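Ikix 项目手持夹爪桌面工位 阶段进展报告

报送单位:Rimcombe 基金项目管理处
承担单位:Illgate 工程实验室
报告日期:2018年3月10日

一、报告范围

本报告说明 Ikix 项目桌面工位在本阶段的搭建、日常维护和维修情况。本阶段为期12周,自工位从旧楼搬入现址后开始计算。数据处理和模型训练部分由另一份报告说明,本报告只在与设备状态有关时提及。

上一阶段报告提出的遗留问题有四项:夹爪左右指垫闭合时不平行;指垫表面磨损后抓取薄壁物体打滑;两把夹爪的开度读数不一致;桌面位置没有固定标记,每次摆放物体要重新量。前两项已经解决,第三项部分解决,第四项改了做法,下文分别说明。

二、工位组成

工位由一张操作桌、一对手持夹爪、记录用主机和配套线缆组成。操作者双手各持一把夹爪,在桌面上完成抓取、移动、放置等动作,夹爪上的相机和开度传感器同步记录。每把夹爪有两个可更换的黑色指垫,指垫通过蓝绿色金属支架与夹爪本体连接。本体内有滑轨、连杆、回位弹簧和编码器,后部为握柄和扳机。

操作桌为白色板面,边缘镶浅色木条。搬迁时考虑过换一张新桌,比较后决定沿用,原因是旧桌的高度已经按操作者站姿调好,换桌后相机相对桌面的角度要全部重做。板面有使用痕迹,不影响抓取动作,但对深色小物体的图像分割有一定影响,这一点在第六节再说。

记录主机与操作桌分开放置,之间靠线缆连接。本阶段没有改为无线。供应方提供过无线模块样品,试用时图像延迟不稳定,双手动作的时间对齐误差比有线时大,样品已退回。

三、夹爪维修

(一)指垫平行度

搬迁后首次检查发现,左手夹爪闭合时两指垫前端先接触,后端留有缝隙。用塞尺测量,前后缝隙差明显超出图纸要求。起初判断是指垫安装面有毛刺,拆下清理后重装,问题没有消除。随后把左右支架互换,缝隙方向跟着支架走,由此确认是支架弯曲,与本体滑轨无关。

支架弯曲的原因没有完全查清。搬迁装箱时两把夹爪放在同一个箱子里,中间只垫了一层泡沫,有可能受压。之后的搬运统一改用带分隔的硬壳箱,夹爪放入前先锁住扳机,使指垫处于半开位置。

弯曲的支架没有做校直。校直后的支架虽然能满足平行度要求,但受力后容易再次变形,上一阶段已有教训。新支架由 Ait Ali 加工厂按原图制作,到货后抽检安装孔位置,其中一件孔距偏差超限,退回重做。重做件到货晚于计划,工位因此停了几天,期间只用右手夹爪做单手动作记录。

新支架装好后按下列顺序复查:先不装指垫,检查支架两端面;再装指垫,空载闭合检查;最后夹住标准块检查。三步都合格后才拧紧并点螺纹胶。以前的做法是装好就点胶,发现问题时要加热拆胶,容易损伤支架表面涂层,现已停止。

(二)指垫更换

指垫属于易损件。本阶段共更换指垫18块,其中大部分是正常磨损,少数是更换材料做对比时拆下的,还可以作备件。磨损集中在指垫前缘和内侧面中部。抓取硬质物体较多的那几周磨损快,抓取纸制品和布料时磨损慢。

原来的更换标准是目视发现表面纹理磨平即更换。这个标准因人而异,有人换得早,有人一直用到打滑。现在改为按动作次数和打滑试验两个条件判断:每完成300次抓取检查一次,检查时用指垫夹住试验片,挂砝码,试验片下滑即更换。试验片和砝码放在工位旁的工具盒里,不得挪作他用。

新旧指垫不混装。同一把夹爪的两个指垫成对更换,左右两把夹爪可以分别更换。换下的指垫在背面写明装用日期和更换原因,装袋保存,到本阶段结束时统一查看磨损形态。

关于材料,试过较软的一种,抓薄壁物体时效果好,但内侧面容易粘灰,擦拭后表面发亮,摩擦力下降。目前仍用原材料,表面纹理改细了一级。供货方式没有变化。

(三)扳机和回位弹簧

右手夹爪在本阶段中段出现回位慢的现象,松开扳机后指垫停在接近全开的位置,不能完全张开。拆开后发现滑轨内有纸屑和灰尘,与润滑脂混在一起。清洗滑轨,换润滑脂,回位恢复正常。弹簧自由长度与新品比较没有差别,没有更换。

这次故障与润滑脂用量有直接关系。原来的维护说明写的是“适量”,操作者倾向于多涂,多余的油脂被带到滑轨端部后容易积灰。修订后的说明规定用细针管点涂,点在滑块两端,来回推动几次后把溢出的擦净。左手夹爪也按新办法处理了一遍。

(四)开度读数

两把夹爪夹同一标准块时,开度读数有差异,上一阶段报告中已经提到。本阶段更换了左手夹爪的编码器固定座,差异缩小,但在大开度一端仍然存在。检查连杆销孔,发现有轻微间隙。更换连杆需要拆开整个前端,会影响正在进行的记录,因此放在下一阶段停机时进行。目前用分段修正表补偿,修正表随每次标定更新,存放在记录主机上,每份记录都注明所用修正表的版本。

四、桌面布置和试验物品

上一阶段提出在桌面上画固定标记,本阶段试行后取消。标记进入相机视野,处理图像时容易被当成物体边缘,而且擦洗桌面后标记变淡,需要重画。现在改用可拿走的定位模板:摆放物体时把模板靠在桌边木条上,按模板开口放好物体,再取走模板。模板用薄板切割,常用物品各有一块,挂在墙上。

试验物品以日常用品为主。本阶段新增了叠放纸杯一类。纸杯叠放后高度大、重量轻,指垫稍有碰撞就会移位,适合检查夹爪张开和接近过程是否平稳。纸杯倒扣放在杯架上,杯架由黑色金属丝围架和圆形深棕色木底座组成,围架从两侧限制杯子倾倒。取杯动作要求指垫从两侧接近,夹住后向上提起,不带动下面的杯子。 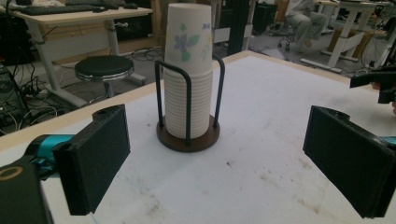
图1 桌面上的纸杯和杯架,前方左右两侧为手持夹爪的指垫

纸杯试验中反映出的问题有两个。第一,夹持力偏大时杯壁变形,松开后杯口不圆,再叠回去时阻力变大,下一次取杯容易带起两个。第二,指垫内侧面不平行时,杯子受力集中在一侧,提起过程中会转动。第二个问题在更换支架后基本消失。第一个问题与操作者的习惯有关,目前的办法是在扳机行程上加限位片,纸杯类物品使用薄限位片,其他物品使用标准限位片。限位片用后放回夹爪箱,换物品时由操作者自行更换,并在记录单上勾选。

变形的纸杯不再用于取杯动作,单独放一箱,供检查夹爪对不规则物体的适应情况时使用。杯子图案不作统一要求。不同图案对图像识别有帮助,处理组希望保留这种差别,采购时按现货购买即可。

杯架底座与桌面之间没有固定。试过在底座下贴防滑片,底座移动减少,但取杯失败时底座不动,杯叠直接歪倒,反而不容易看出是夹爪偏斜造成的碰撞。经与处理组商量,防滑片取消,底座位置由模板保证,试验中发生移动的在记录单上注明。

五、标定

每个工作日开始前做短标定,内容是空载开合、夹标准块、两把夹爪在桌面中心对齐。每次更换指垫、支架或编码器后做完整标定,增加多位置开度测量和相机角度检查。

短标定原来由操作者自己决定是否重做。本阶段规定,短标定结果超出允许范围时必须重做一次,重做仍超出的停用该把夹爪,转入完整标定。规定执行初期停用次数偏多,查看记录后发现,多数是标准块没有放平。标准块底面贴过一层胶带,胶带边缘翘起,撕掉后问题减少。标准块现在不允许贴任何东西,编号用刻字。

相机角度检查使用棋盘格板。棋盘格板平时立放在柜内,以前平放在架上时上面压过工具,板面弯曲,导致一次完整标定结果作废,相应时段的记录已经用更换后的新板重新标定,没有丢弃。为避免同类情况,棋盘格板每次使用前用直尺检查板面。

两把夹爪的时间对齐使用同时触碰的方法,即每段记录开始时两把夹爪的指垫轻碰一下,由编码器和图像同时记录。这个方法简单,不需要增加硬件,缺点是操作者容易忘记。记录软件已增加提示,没有检测到触碰时本段记录标为待查。

六、日常维护

现行维护内容如下。

开工前:检查线缆接头,检查指垫固定螺钉,擦拭指垫和相机镜片,做短标定,检查存储空间。
收工后:锁住扳机,夹爪放入硬壳箱,清理桌面,导出记录,填写维护单。
每周:清洁滑轨外露部分,检查线缆弯折处,核对工具盒。
每月:拆下指垫和支架,检查安装面;检查弹簧和销轴;补充润滑脂。

指垫用无绒布蘸少量清水擦拭,不使用酒精。酒精擦拭后表面会发硬,这一条在上一版维护说明中没有写明,本阶段已补入。镜片使用镜头纸,与擦指垫的布分开放。

桌面清理存在不足。板面上有灰色擦痕和小块深色污点,常用清洁剂擦不掉。处理组反映,抓取深色小零件时,污点会造成误检。试用过几种清洁办法,效果较好的一种含研磨剂,会使板面局部变光,产生反光,因此没有推广。初步意见是在不改变桌面高度的条件下更换面板,只换面层,不动框架和木边。更换费用在本年度维护预算内可以解决,不需要追加。

线缆方面,夹爪到主机的线缆在出线口处受反复弯折,本阶段更换了一根,故障表现为图像间断。更换后在出线口加了弹簧护套。地面线缆仍较多,与其他设备的线缆走同一通道,查找故障时不容易分清。已开始给线缆两端加标签,标签写设备名称和接口,夹爪线缆已完成,其余设备的线缆由各设备负责人处理。线槽已询价,等地面设备位置最后确定后再安装。

存储卡统一使用128 GB规格。以前混用不同容量的卡,小容量的卡在长段记录中写满,造成记录中断。统一后没有再出现这种情况。卡使用后先核对导出文件再清空,核对由软件完成,操作者只需确认结果。

七、停机情况

本阶段停机原因按影响大小排列,依次为等待新支架、右手夹爪滑轨清洗、编码器固定座更换和线缆更换。等待新支架的停机时间最长,其余各项均在当天或次日恢复。

支架停机暴露出备件不足。当时库房有指垫、弹簧和螺钉,没有支架,理由是支架不属于易损件。现已把支架、编码器固定座和夹爪线缆列入必备件,各保留一套。连杆是否列入,等下一阶段拆开检查后再定。

备件存放在工位旁边的柜子里,领用时在柜门登记表上填写。登记表执行情况一般,有几次领用后补填,日期不准。下一阶段准备把登记和维护单合为一张,减少重复填写。

八、人员培训

新操作者上岗前要完成夹爪拆装、短标定和指垫更换三项练习。拆装练习用的是早期样机,不使用正在记录的夹爪。练习中常见的错误是支架螺钉拧紧顺序不对,先拧紧一侧后另一侧被带偏。维护说明中增加了顺序图,样机支架上也刻了编号。

维护说明已更新,旧版从工位收回。电子版放在项目共享目录,纸质版一份放工位,一份放备件柜。

九、经费使用

维护经费主要用于支架加工、指垫、线缆和硬壳箱,支出在批准范围内。支架退回重做的费用由 Ait Ali 加工厂承担,未计入本项目。无线模块为试用样品,未发生采购。试验物品费用较少,与办公耗材一起结算,票据已单独整理。明细见财务附表。

原计划购置的第二套标准块没有购买。现有标准块清理后可以满足要求,该笔费用建议转用于更换桌面面层,请管理处审核。

十、下一阶段安排

4月安排一次集中停机,完成以下工作:
更换两把夹爪的连杆和销轴,重新测量大开度一端的读数;
更换桌面面层,更换后重做相机角度检查;
安装地面线槽;
查看本阶段换下的指垫,确定检查间隔是否需要调整。

停机前先完成纸杯类物品剩余的双手动作记录,避免同一组记录跨越两种桌面。停机后第一周只做标定和对比试验,不安排正式记录。对比试验沿用本阶段的物品和模板,便于与更换前的结果比较。

需要管理处协调的事项有两项:一是上述标准块费用的用途变更;二是停机期间与同一房间其他设备的用电和通道安排,承担单位已提出时间表,尚待各方确认。

附件:维护说明修订稿;指垫更换记录;标定结果汇总;财务附表

Illgate 工程实验室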